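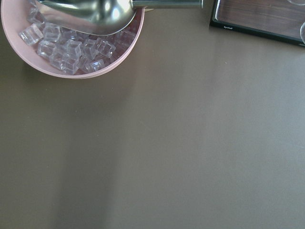

浅粉色圆碗中的透明方块。

水从哪里来，冰往哪里去
——访瓦伦特饮用水与食用冰卫生研究室负责人弗洛迪斯·霍夫兰（Frøydis Hovland）

食用冰在餐饮监管中长期处于边缘位置。菜品有留样制度，饮用水有定期检测，而加入饮料、铺在海鲜下方、盛在自助餐台冰桶里的冰块，往往只在设备维修时才被人想起。瓦伦特（Varent）饮用水与食用冰卫生研究室自成立以来，一直以小型餐饮单位的制冰环节为主要工作对象。十一月，该研究室完成了沃恩索普（Vornthorpe）地区餐饮单位制冰卫生调查，共走访餐饮单位221家，采集冰样与水样598份。本刊编辑部就调查情况及后续工作采访了研究室负责人弗洛迪斯·霍夫兰。

霍夫兰早年从事市政供水管网的水质监测，后转入餐饮卫生领域。谈及这一转变，她表示，两项工作之间的距离比外界想象的要近。“管网水到达用户水表之前，每一段都有人负责，有记录可查。过了水表，水进入店内的软管、滤芯和制冰机，记录就断了。我做管网监测时，常接到餐馆的投诉，说水有异味。到现场一看，管网末梢的水样合格，问题出在店里那台机器上。”

她介绍，调查选取的单位以咖啡馆、小型餐厅和学校食堂为主，大型酒店未列入范围。每到一处，工作人员先采集制冰机进水口的水样，再采集储冰槽内的冰样，条件允许时另取吧台冰桶中的冰样。三类样品分别编号，当日送检。“把三个点分开采，才能判断问题发生在哪一段。只取杯子里的冰，结果不合格，店主会问我该修什么，我答不上来。”

从检测情况看，进水口水样的总体状况良好，偏差主要出现在储冰槽和吧台两个环节。霍夫兰认为，这与人们对低温的误解有关。“不少从业人员相信，冻住了就干净了。低温可以抑制多数微生物的繁殖，但不能等同于消毒。冰融化以后，原来在里面的东西还在里面。储冰槽的内壁长期潮湿，槽门一天开关许多次，密封条的褶皱里最容易积垢，而那里恰恰是日常擦拭够不到的地方。”

调查中发现的另一类问题涉及取冰器具。按照研究室推荐的做法，冰铲应当专用，使用后放回独立的支架或容器，铲柄不得接触冰面。实际情况参差不齐。霍夫兰说，在繁忙时段，有的店员直接用玻璃杯舀冰。“这种做法有两重风险，一是手部接触，二是玻璃破损。玻璃碎片落进冰里，用眼睛几乎无法分辨，整槽冰只能全部弃掉，槽体还要彻底冲洗。我们在培训中反复讲这一条，讲到学员能背下来。”

在设备清洗方面，多数制冰机的使用手册都规定了除垢与消毒的步骤，但执行程度取决于单位管理者。研究室建议，小型单位以90天为最长间隔进行一次完整的拆洗，水质较硬的地区应适当缩短；储冰槽则应每周清空擦拭。有受访单位反映，清空储冰槽会影响营业，霍夫兰对此表示理解。“小店通常只有一台机器，清空意味着几个小时没有冰。我们的建议是安排在打烊前进行，夜间让机器重新制冰，次日开门时存量基本可以恢复。莫恩街上有一家咖啡馆把这件事写进了交接班本，由晚班填写，早班核对，效果比墙上贴的任何一张告示都好。”

莫恩（Moen）街区是此次调查中走访最为集中的区域。该街区餐饮单位密集，建筑年代较早，部分店铺的供水支管多年未更换。调查期间，研究室与街区商户协会联合举办了面向从业人员的短期培训，内容包括手部卫生、滤芯更换、冰铲管理和简易记录。霍夫兰坦言，最初的报名情况并不理想。“店主们担心培训之后接着就是处罚。我们花了不少时间说明，研究室没有执法职能，检测结果只交给单位本人。后来是先来的几家带动了其他人。”

采访中，记者问及滤芯的使用误区。霍夫兰指出，滤芯的作用常常被高估，超期使用的滤芯甚至可能成为新的污染来源。“活性炭滤芯去除余氯和异味，效果确实明显，水变得好喝了。可是余氯去掉以后，后面那一段管路就失去了保护。所以滤芯之后的管路要尽量短，滤芯要按期更换。我见过外壳上标着更换日期的，日期早已过去，字迹都模糊了。”她建议各单位将更换日期同时记在纸质台账上，由专人签字。

在记录制度方面，研究室编制了一套名为“奥尔托拉”（Oltora）的自查表，每月一页，项目压缩到店员几分钟内可以填完的程度。目前已有100家单位采用该表。霍夫兰强调，自查表的价值在于连续性。“初稿有四页，项目非常完整，试用的单位填了两周就不填了。我们一项一项往下删，删到大家争论起来为止。现在留下的有进水状况、槽内清洁、密封条、冰铲存放、滤芯日期，还有一栏空白，供填写人记异常情况。空白那一栏反而最有用，有人会写‘今天的冰发白’，有人会写‘机器声音不对’，这些都是故障的先兆。”

对于冰块发白这一常见疑问，她作了专门说明。冰块内部呈白色，多由水中溶解的气体和矿物质在冻结时被推向中心所致，本身并不表明卫生不合格；反之，外观清透的冰也不能据此认定为安全。“外观和卫生是两回事。顾客看到透明的冰会放心一些，这是人之常情，但监管人员不能用眼睛下结论。”

关于消费者可以采取的措施，霍夫兰的建议较为克制。她认为，顾客没有义务也没有条件检查后厨，不宜把责任转移到顾客身上；如发现冰块有异味或夹带异物，可向店方提出更换，并在必要时向当地主管部门反映。家庭制冰方面，她提醒，冰格应定期用洗涤剂清洗并晾干，冷冻室内的冰应加盖存放，与生鲜肉类、水产分层放置，久存有味的冰应弃去重制。

谈到下一阶段的安排，霍夫兰表示，研究室计划对此次调查中储冰槽样品不合格的单位进行回访，重点了解整改措施能否在人员流动较大的情况下持续执行。餐饮行业的夏季用工以短期人员为主，上岗培训时间有限，她希望把制冰卫生的内容并入入职当天的讲解。“一个新员工第一天要记住的东西太多，我只要求他记住两件事：冰铲放在哪里，手什么时候洗。其余的由带班人员慢慢教。”

回访所用的采样方案目前正在修订，学校食堂部分将先行启动。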